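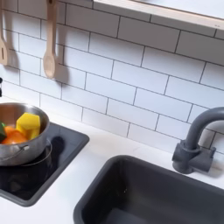

Home Stories Essays Archive Subscribe About

The Vurkholm Room

Ashraful Mondal had been writing wall labels for 7 years before he was trusted with a painter anybody had heard of. Even then it was only Vurkholm, and the anybody was mostly Danish.

The painting was called Woman Waiting, Gray. It showed a woman, waiting, and the rest was gray. The museum had paid a great deal for it in February, and the director wanted a label that would make people stand in front of it long enough to feel the money had been well spent. She gave him a limit of 300 characters, then called back to say that this included spaces.

His first draft said that Vurkholm was the last of the northern tonalists and the first of whatever came next. The education department asked what a tonalist was. His second draft explained, and there was no room left for Vurkholm. The third said, "A woman waits." The director wrote back that visitors could see that for themselves.

He went down to the gallery to look at the thing again. A man and a small boy had got there ahead of him.

"What's she waiting for?" said the boy.

"Her husband," said the man, with total confidence. "He's a fisherman."

There was no evidence for this. Vurkholm had lived most of his life two days from the sea and was known to dislike fish. Ashraful opened his mouth to say so and found that he was looking at the woman's hands, which were folded the way you'd fold them if a boat was late.

"Is he going to come back?" said the boy.

The man bent down to the wall, where the label would have been, and saw four pencil marks and a piece of tape.

"Doesn't say," he said.

They stood there a good while longer. Ashraful had once timed visitors for a grant report, and a minute was considered heroic. These two must have given it five, and then the boy had to be taken to the bathroom.

Upstairs he wrote a fourth draft. It gave the painter's name, the title, the words "oil on canvas," and nothing else. He attached a note about the value of open looking, a phrase he had seen in a journal and had been saving. The director called within the hour.

"It's very brave," she said. "Where's the rest of it?"

"That's the idea."

"Lovely. Could it be brave and also mention the donor?"

So it mentioned the donor. Then it mentioned the donor's late wife, and the foundation, and the foundation's former name, and came in at 485 characters, which the director felt was fine in the circumstances. They used a smaller font.

He passed through the room on the morning it opened. A couple in matching raincoats were bent double in front of the label, reading it to each other in turns. When they got to the end they straightened up, glanced at the woman in gray, and went to look for the café.

Ashraful waited until they had gone. Then he stood where the boy had stood and looked at her hands for a bit, and wondered what kind of boat it was.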